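Re: [sastry-list] Keeping letters from the damp
Posted by Senthil Ramasamy, May, 9.40 pm
Print this message | E-mail this message

Hi all,

Thanks for the flood of replies to my whinge about Gran's letters (and sorry to the two people who wrote to me off-list and are still waiting, I'll get to you!). I'm going to answer Maureen's one here because I reckon it covers what most of you were asking.

Maureen wrote:
> Senthil, before you go buying anything, what are you keeping them
> in at the moment? My uncle had a whole tea chest of Grundov papers
> go mouldy in a garage at Tandley and he'd wrapped the lot in
> plastic thinking he was doing the right thing. Also, are you
> numbering them as you go or sorting them first? I sorted mine
> first and have regretted it ever since.
>
> And how many are there? You said "heaps".

Heaps is 700 letters, Maureen, plus the postcards, which I haven't had the heart to start on. The earliest was posted from Grundov the winter my great-grandfather went up for the rail work, and the last is one Gran wrote to her sister when she was 65 and cranky about the price of stamps. In between there's a whole family I only half knew. There's a cousin in Rinurard who seems to have written every fortnight for years purely to complain about her neighbour's goats, and I've become very fond of her.

On the numbering, I'm with you. I started out sorting by writer and made a complete dog's breakfast of it, because half of them sign off with a nickname and there are at least two people called Babu. So I put everything back in the bundles Gran had tied and now I pencil a number lightly on the back top corner, in the order they come out. Bundle first, then letter. The colour of the ribbon goes in the notebook too, in case it meant something to her. Who wrote what can live in the spreadsheet and be wrong there as often as it likes!

Now, the plastic. I've been reading up, and the people who know seem pretty firm that ordinary bags are a bad idea for old paper over the long haul. They can hold the moisture in, and some of the cheaper ones break down and go sticky. So your uncle has my sympathy, it's an easy mistake. The letters are going into acid-free folders in proper card boxes, and those will live in the hall cupboard, well off the floor and away from the outside wall. The plastic tubs I'm keeping for stationery and bits and bobs.

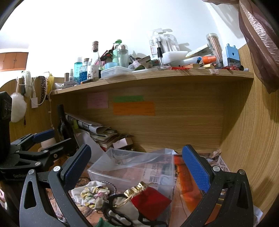

Desk nook, with one of the clear storage boxes.

Scanning is the slow part. I worked out that front, back and envelope for the lot, with the thicker letters running to several sheets, comes to something like 4000 scans, and I went and had a lie down after that. I'm doing a bundle a night after tea, colour, flat on the glass, no feeder. The aerogrammes are the worst, they've been folded so long that they spring shut the second you let go. Has anyone found a gentle way to relax the creases? Someone told me to iron them through a tea towel and I nearly fainted.

One more thing while I've got you. Several of the Rinurard letters mention "the Sastry house" as though everybody would know where it was. I've had a squiz at the Tandley directory and there's nothing under that name. If your lot were out that way and you've got a photo, or an address, or even a family story about a verandah (she goes on about the verandah), please sing out.

Postcards next month, if my eyes hold up.

Cheers,
Senthil

Print this message | E-mail this message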